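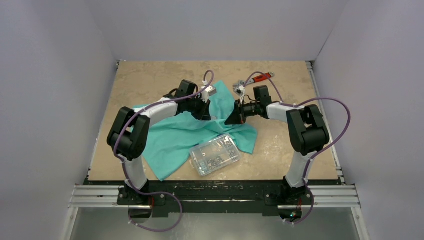

The Case Against the Ten-Minute Setup

By Ornella Marino
May 6, 2024

The label on the box said ten minutes. I have bought enough flat-pack furniture to know what a label like that is worth, but I set a timer anyway, and when the Flovness bookcase was standing more or less straight against my dining room wall, the timer read 116 minutes. One shelf was upside down. I left it that way.

I don't think I'm bad at this. I own a decent screwdriver and I read the booklet first. What I doubt is that anyone at the company ever put the thing together alone, on a carpet, with the light behind them. Somebody got a number out of a best case – two people who had built the same bookcase all week, parts already sorted – and the number went on the box.

Setup times are the one claim on a package that we all agree to let slide. If a bag of rice came up short by that much, there would be letters. If a paint can promised to cover a wall and covered a light switch, you'd take it back. But a setup time is treated as a kind of mood, a friendly noise the box makes at you in the store.

The same thing has spread to everything with a screen. My Zilley thermostat was supposed to be "ready in 2 easy steps." Step one was to download the app. Step two was to follow the steps in the app, and there were 15 of those, including one that asked me to go find the model number of my furnace. I did this in October, in a coat, with the heat off.

The usual defense is that people wouldn't buy the product if the box told the truth. Maybe so. I'd like to see it tried. My neighbor bought a Colombo grill whose manual says to set aside an afternoon and have a helper on hand for the lid. She set aside an afternoon. Her brother came over and held the lid. She has never once complained to me about that grill, and she complains to me about a lot of things, including my hedge.

A friend who sells appliances tells me I'm taking it too seriously. Everyone knows the numbers are soft, he says, so everyone adjusts. I don't believe him. First-time buyers don't adjust. They start at eight in the evening with a crib to put together, trusting the box, and at eleven they decide that the problem is them. I was that person once, on the floor of an apartment with a Gokano wardrobe in pieces and a bag of cam locks I couldn't tell apart.

I'm not asking for much. Print a range. Say how many people were in the room. Say whether any of them had done it before. Cereal makers manage to fit a whole table of facts on the side of a box, and a bookcase comes in a much bigger box.

Until then I'd ignore the number completely and look at the bag of screws. If the bag has smaller bags inside it, cancel your dinner plans.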